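Paper and tape on the work table: do it once, thank me later

Quick one, dinner is on. Got asked again how I lay out the table for sorting and food jobs so writing it down.

Brown paper first. Plain roll, light color so crumbs and corn silk show up. Cover the whole top, edges too. Tape the ends under, not on top, or it lifts every time your sleeve goes by.

Then the grid. Blue tape, strips one way, strips the other. Squares don't have to be perfect. Mine aren't. Press down with the back of a spoon, peels off clean later if you dont leave it for weeks. I did that in June. Never again.

One square, one job. Corn waiting to be shucked goes in one, scraps bowl in the next, knife always same spot. Nkechi Okoro does hers with 2 colors of tape, I can't be bothered.

Boxes: anything wooden with a shiny lid sits ON the paper, never the bare table. Grit underneath scratches. For the lid, dry soft cloth, then barely damp, then dry again. Wipe along the grain. Faint scratches, little dab of clear wax, leave it 60 minutes, buff. Check it under the overhead light, the shine shows every streak you missed.

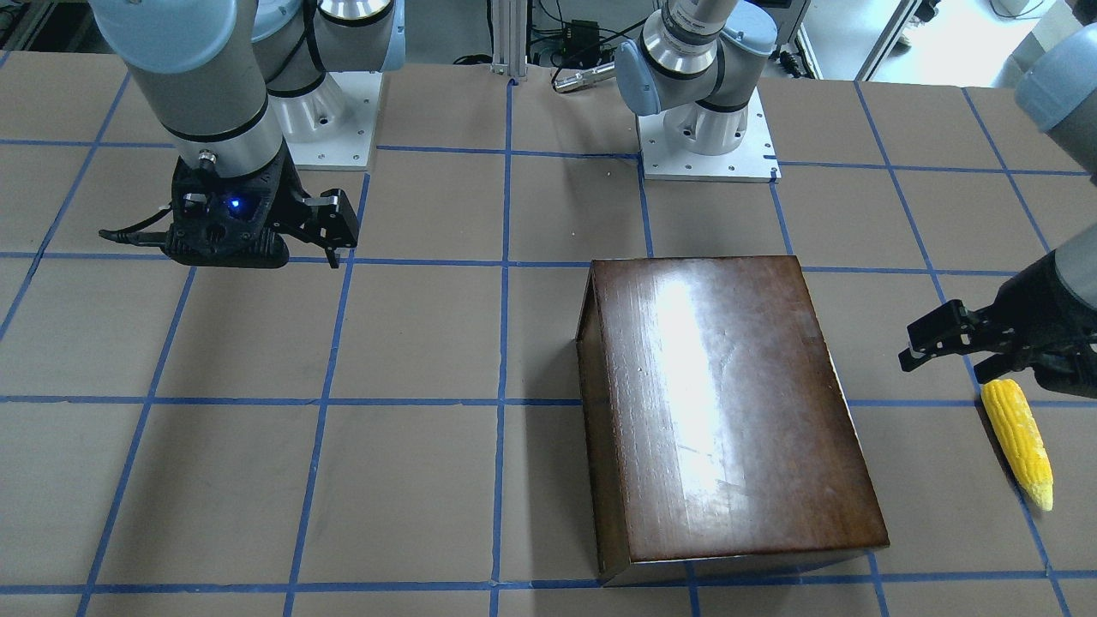

Box and corn on the taped paper.

Changing the paper: when it tears or gets greasy. Roll it inward so the crumbs stay in. Tape comes up with it, saves you a step.

Corn tip while I'm at it. Husk off, then a damp paper towel, twist down the ear toward the stem end. Gets most of teh silk. Rest comes off with an old soft toothbrush (clean one obviously).

Hatem Younis asked about wax paper. Tried it. Tape wont stick. Stay with brown.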